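Countertop care: what to know before the holidays

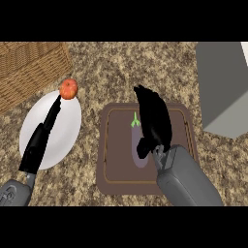

A speckled granite counter with a wicker basket and a white oval plate.

Friday, November 29, 2024

The showroom on Robichaud Street gets more calls about stone counters in November than in any other month. Most of them are about stains, and most of the stains can be avoided.

Granite is hard, but it has small pores. A sealer fills them and slows down oil, wine and coffee. To find out if yours needs a new coat, put a spoonful of water on the stone and leave it for ten minutes. If the water stays in a bead, the seal is fine. If a dark patch shows under it, plan on resealing. Test near the sink and again next to the stove. Those two spots wear first, and the rest of the counter may not need anything.

For daily cleaning, use warm water, a drop of dish soap and a soft cloth, then dry the stone with a towel. Keep vinegar, lemon juice and bathroom sprays off it. They wear down the sealer, and on marble they leave dull marks that have to be polished out.

An oil stain can often be drawn out at home. Mix baking soda and water to a thick paste, spread it over the spot, cover it with plastic wrap and tape down the edges. Leave it overnight – a full day for an old stain – and wipe it off. You may have to do this two or three times.

Hot pans should go on a trivet. Granite takes heat well, but the sealer and the glue in a seam do not.

If you have a chip or an open seam, please don't fill it with hardware store caulk. We have to dig it all out before we can make the repair. Small chips are $100 each, and we can usually fix up to 4 in one visit.

Our Hornau and Jeltport shops both carry the Plallo sealer in pint bottles. One pint covers almost 100 square feet, so most kitchens will have some left over. Keep it out of the garage in winter, as it is spoiled by freezing.

Repair visits before Christmas are filling up. Call either shop to get on the list, and have the name of your stone ready if you know it.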